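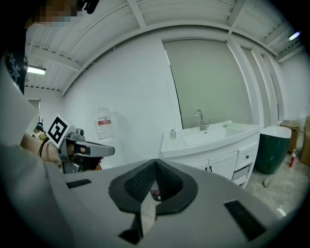
Where Does the Water Go When It Leaves the Sink?

Water always moves toward the lowest place it can reach. A sink is built to use this fact. The bottom of the bowl slopes a little toward the drain, so the water runs to the hole by itself. No pump is needed. The force doing the work is gravity, the same force that pulls a dropped ball to the floor.

The bend in the pipe

Under most sinks the pipe does something odd. It goes down, turns back up, and then goes off toward the wall. This bent part is called a trap. Each time the sink is used, a small amount of water stays behind in the bend.

That water is a plug. Drain pipes lead to the sewer, and the air in a sewer smells bad and can make people sick. Air cannot easily push through the water in the trap, so it stays on the other side. If a sink is not used for a long time, the water in the trap can dry up – a process called evaporation – and a smell may come into the room. Running the faucet fills the trap again.
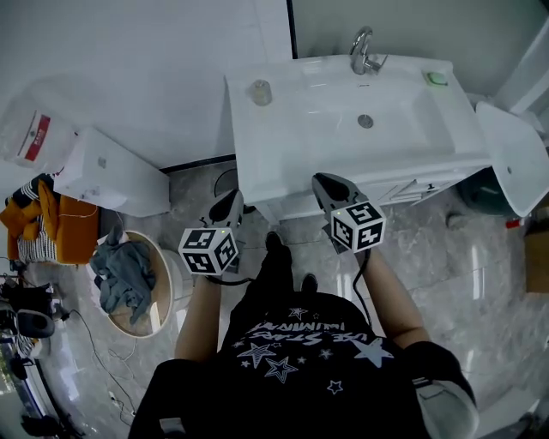
A bathroom sink with a chrome faucet and a round drain.

Why drains need air

Try this at home. Fill a plastic bottle with water and turn it upside down over a bucket. The water comes out in gulps. Air has to get in to take the place of the water going out, and both are trying to use the same opening.

A drain would gulp in the same way without help. For this reason the drain pipes in a house are joined to a vent, a pipe that usually goes up through the roof. Air comes in through the vent and the water flows smoothly. The vent also stops moving water from sucking the trap dry.

After the house

The used water is now called wastewater. It flows through a pipe under the ground to a larger pipe called a sewer main. Sewer pipes are laid on a slope so that gravity can keep moving the water along. Where the land is flat or rises, pumps lift the water to a higher pipe and it starts downhill again.

At the treatment plant, screens catch large objects. The water then rests in tanks, where heavy bits sink to the bottom. Next, tiny living things called bacteria eat much of the waste that is left. The cleaned water usually goes to a river, a lake or the sea.

Words to know

Trap: a bend in a drain pipe that holds water.
Vent: a pipe that lets air into the drains.
Wastewater: water that has been used.

Text by Kinga Major. Checked by Munther Aoun.
Last updated Oct 31, 2019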